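Quitting the night shift (sort of)

So I've been on days for a whole month now, and people keep asking me if I feel like a new person. I feel like the old person with a worse parking spot! But I am sleeping, and I promised a post about that, so let's go.

If you're new here, I did nights for years at Kwok, and I was one of those people who swore they loved it. No traffic, no meetings, grocery store all to myself at 7 in the morning. What I didn't love was lying in bed at noon listening to the neighbor's leaf blower. I tried everything. Foam earplugs, the blackout curtains from Zelleo (pretty good, though mine never reached the floor), and a sleep mask that slid up into my hair every single time. I spent $55 on a white noise machine and ended up liking my old box fan better.

When a day spot opened up in July I said no. My friend Violeta Domínguez told me I was being stubborn, and she was right, but it took me until this spring to put my name in.
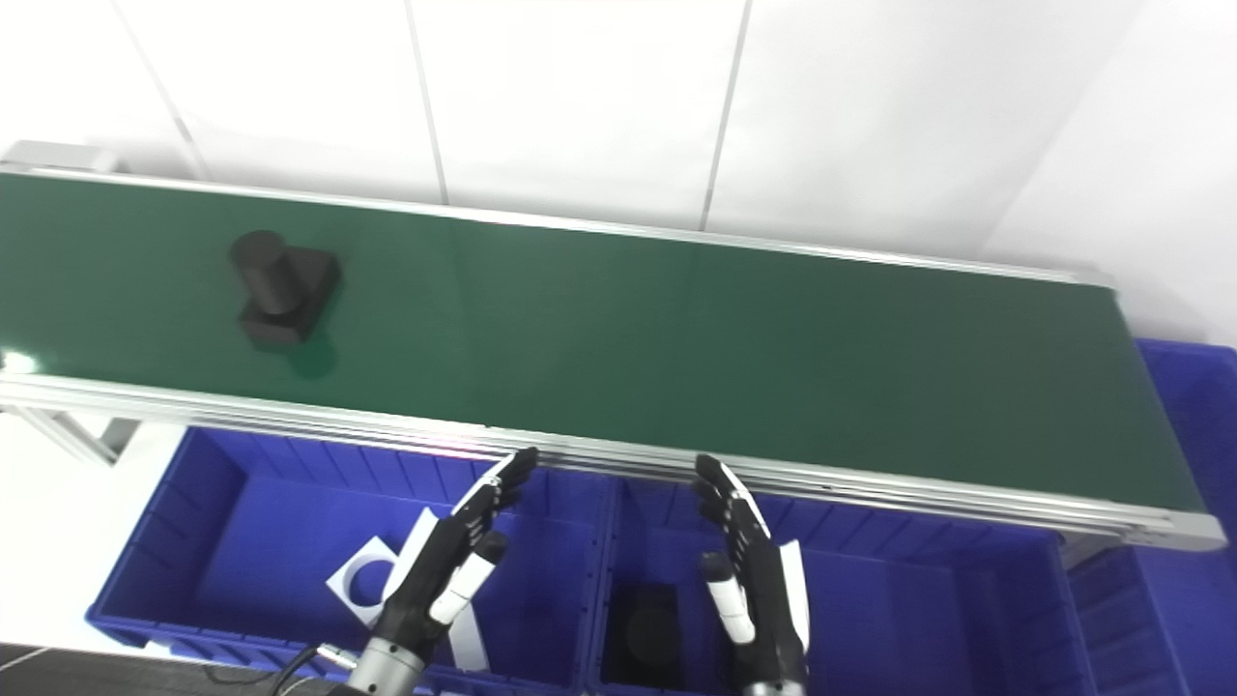

A black part on the green belt at work.

The first week was rough. I was wide awake at 2 a.m. making grilled cheese, and then the alarm went off at 5:20 and I wanted to cry. What helped most was getting outside right after I woke up, even just 20 minutes around the block in my ugly coat. I also moved coffee way up. None after lunch, and yes, I complained about it to everybody who would listen.

Dinner is the part I still haven't figured out. My stomach thinks 6 p.m. is breakfast, so we've been having a lot of eggs. My husband is being very nice about the eggs.

Oh, and I went to bed before my teenager three nights in a row, which she found hilarious.

If any of you made the same switch after a long time on nights, tell me when you stopped waking up at 2. Also, I have two pairs of those Zelleo curtains to give away, gray, clean, a tiny bit short. Leave a comment if you want them and I'll get in touch!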